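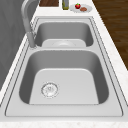

Purnstead Household Water Survey – Data Card

This release contains water use diaries from 400 households in the Purnstead district. Participants recorded kitchen, bath and garden use for 8 weeks, beginning in April. Gitero maintains the files.

Contents
diaries.csv – one row per household per day
homes.csv – dwelling type, number of residents, meter type

Volumes are given in gallons. Blank cells mean no entry was made and should not be read as zero. 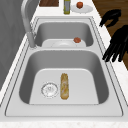

Double-basin sink with a long piece of bread beside the drain strainer.

Known limits
Rented homes are underrepresented. Five households changed meters during the survey and are flagged in homes.csv.
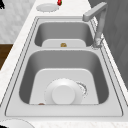

Aravind D'Souza writes that the garden totals should be reported separately, as they hide the weekday pattern indoors. Separate totals will be supplied in the next release.

Last updated: July 16, 2021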